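Entretien des vêtements en maille – Conseils de l'atelier Juston

Lavez les mailles de coton à l'envers, à 30 °C, sans dépasser 400 tours par minute à l'essorage. Fermez au préalable boutons et glissières.

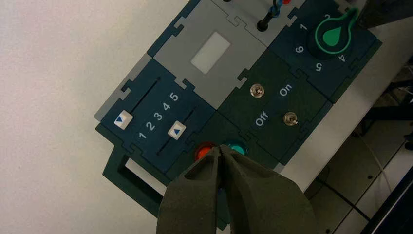

Le séchage s'effectue à plat, sur une serviette claire – jamais sur cintre. Les pièces contenant de l'élasthanne ne doivent pas être repassées à la vapeur. Pour les articles 100 % coton, un léger retrait est admis au premier lavage.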